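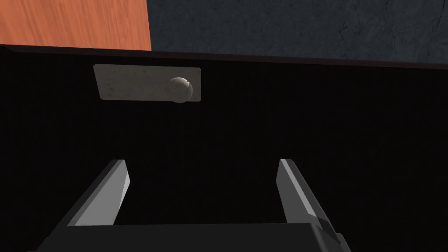
Clubs > Robotics > Gear and Software Reviews > Zandex Kitchen Pack

Our club bought the Zandex kitchen pack at the start of the spring term. We needed a way for new members to practice arm control without waiting in line for hardware, and the simulator we already ran had no household rooms. I have used the pack for most of a semester now, mainly with first-year members working on the cabinet and drawer tasks.

Setup took one evening. The installer found our existing simulator folder and asked two questions. On the older lab machines the first load is slow, and we had to turn shadows down on two of them. After that it ran fine.

The pack comes with 302 room layouts. Many of them are the same room with different finishes, so don't expect that many real floor plans. Grasping a knob is the best part. If you close too early or come in at a bad angle, the fingers slip, and members learn quickly to line up the wrist first. Drawers with long bar handles are easier than they should be. I would like a friction setting for those.

Camera views are good. You can switch between the wrist and the body in the middle of a task, and both record to the same log. The wrist view makes it hard to judge distance over dark, shiny surfaces, and our beginners had trouble there.

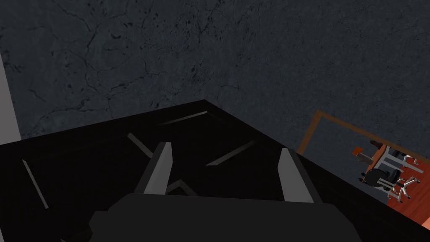 Chun-hung Kuo thought the dark surfaces were worth keeping, saying the Nonport qualifier uses worse lighting and people should get used to it early. I left them in for second-semester members and picked lighter rooms for everyone else.

The two-arm mode is weaker. Each arm works well by itself, but the default key bindings make it awkward to move both, and the manual gives the topic a single page. We ended up using two gamepads. Our team logged 2,089 practice attempts before the qualifier, and only a small share of them used both arms.
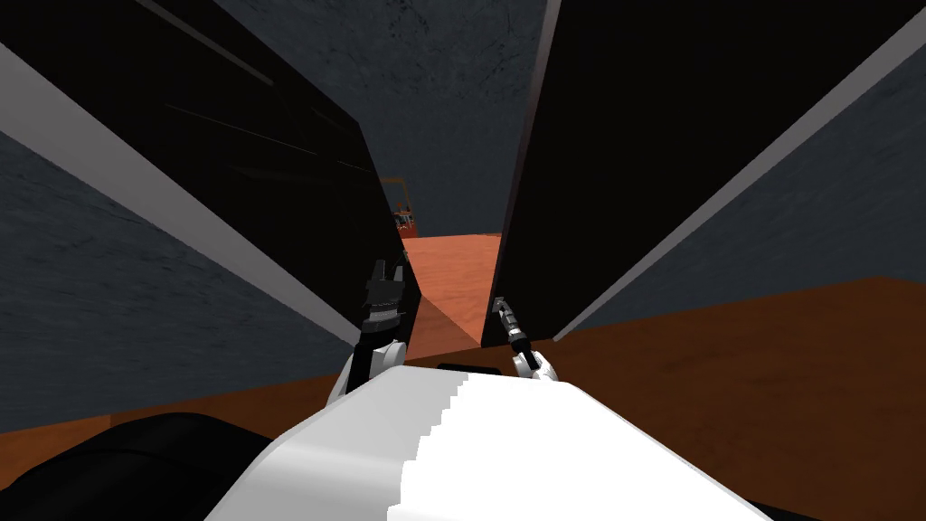
King-fai Peng left a comment on the draft of this review: try the Cikora bindings file before giving up on two arms, it fixes the wrist roll and takes a minute to load.

I tried it and the wrist roll is better. Switching arms still lags a little.

Support answered both of my emails within eight hours. The license covers one lab, and home use costs extra. I'd buy it again for single-arm practice.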